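Home | Notebook | Visits | Parts list | Search

May, open day notes, Dorville hall, bench 2

Arrived 10.15. Host firm is Grumaneck, arm controller and grip software by Jalali. Stated cycle for a single bottle is 42 s at demo speed. Payload was not given; ask. Handout says grip force is set per object from a table of 200 entries, which sounds like hand entry to me.

Questions put to the stand: what happens on a missed grasp (retry twice, then stop), and whether the tray position is taught or found (found, each time).

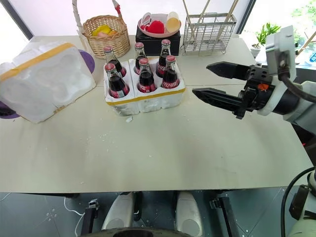 Six glass bottles in the taped foam tray.

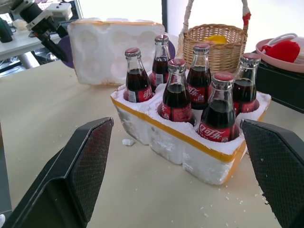 Our own problem is the Hostero cell, where the moulded inserts shed and the bits end up on the belt. We have put this down to the infeed guides. I am less sure now. The foam on their bench had crumbs around it as well, mostly near the front of the tray, and there are no guides there at all. The tray walls are chipped below the tape line, while the top rim is taped. Worth trying the same on our inserts: one strip round the top edge, run a batch of 495, weigh the sweepings against an untaped batch. If the taped ones shed as much, look at the walls next and leave the guides alone.

Finger pads have a diamond texture. Ours are plain rubber. Get a quote for textured pads in our width.

To do: tape (yellow, any width that covers the rim), scales from stores, ask Jalali for the payload figure and the retry settings.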